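Blocks, Boxes and Bits of Paper: the Sesum table-top gallery

Welcome, and do come in! Quite a few of you have asked what we get up to on the big white tables at Sesum, so I have finally sat down with a pot of tea and put this page together. It is really a page about small things: coloured blocks, cardboard boxes, sheets of paper and the pleasure of putting one inside another. We began in January with a single bag of blocks from Parsa (190 in the bag, in more greens than I knew existed) and the cupboard has been filling up ever since.

A word on the paper, as it matters more to us than you might think. We like to cover the table before anything else comes out. It makes a calm, plain background, the little blocks show up beautifully against it, and one can scribble a mark wherever something ought to go. A single sheet is never wide enough for our purposes, so we lay two side by side and join them down the middle, and we don't fuss too much if the edges go a bit wavy.

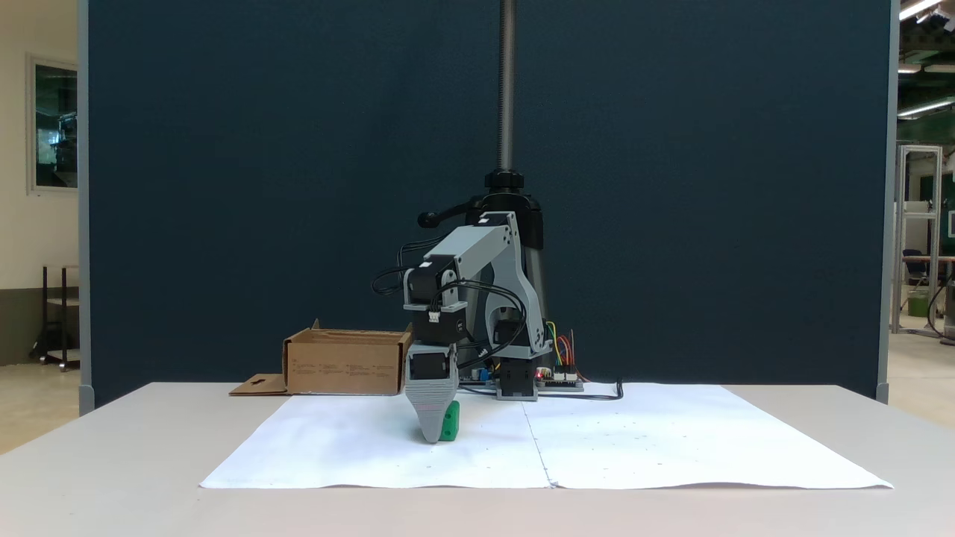 Boxes are the other half of the business, and I have become dreadfully fond of them. A low one is best for blocks, something you can see into without leaning over, with the flaps folded well back out of the way. We never buy boxes specially. Whatever the post has come in will do very nicely, printing and all, and when one goes soft at the corners there is always another waiting under the stairs.

Green is the favourite colour here by a long way, and the small green blocks are always the first to go missing. I have found them in coat pockets, in the biscuit tin and once in a teapot at Nevodico, which is a good 20 minutes' walk from our door! So we finish each session with a slow look round the table and under it, and everything goes back in its box before the paper is rolled up.

More pictures will be added as I get round to sorting them. The page has had over 2198 visits so far, which has quite cheered me up, so thank you for looking in.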